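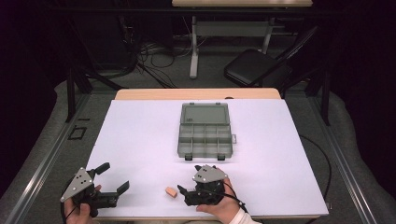 Hand-held grippers at the organizer box

Equipment Planner, Cedport bench group

We love this work and need someone to help us buy for it! You'll plan our next 8 gripper stations — quotes, spares, cables, delivery dates — and keep the budget honest with Heidrun Thaler. 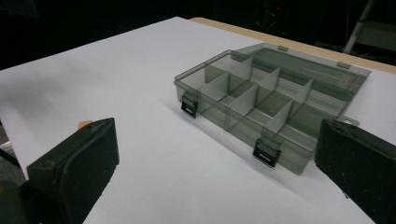

Organizer with its lid open

Purchasing experience is welcome, robot experience optional. Write to Heidrun by Jul 14, 2025.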